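Security deposit and a shared storage unit: who gets it back?

Posted by Puspita Simanjuntak in Renting and Moving

Three of us rented a storage unit at Clorkholm when we gave up our apartment in May. I signed the contract and paid the $100 deposit on my card. The other two paid me back their shares in cash. One has now moved out of state and wants her part right away, but the unit is still full and the contract has months left on it. Do I owe her the money now, or when the deposit comes back to me? We never wrote anything down.
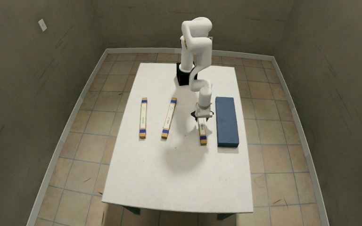 2 replies

Ingvild Sjögren

Read your contract first. At most places the deposit is held until the unit is empty, swept out and the lock is off, and it goes back to whoever signed. As far as the storage company is concerned, you are the only customer.

What you owe your friend is a separate matter between the two of you. She paid toward a deposit that hasn't been returned, so waiting is reasonable. If she still has boxes in there, ask her to pay her part of the rent until they're gone. Put it in an email so you both have the dates and amounts.
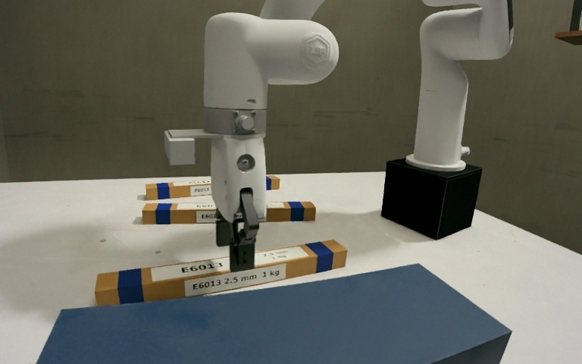 If the third person is staying on, that person could buy out her share now. I did it that way with a garage and it took one bank transfer. Also check how much notice you have to give. Mine was 18 days and I missed it, so I paid for an extra month.

Barrett Nakamura

Just pay her. It's a third of a hundred bucks. My brother and I didn't talk for most of a year over a couch. Get a smaller unit next time, and don't put it all in your name.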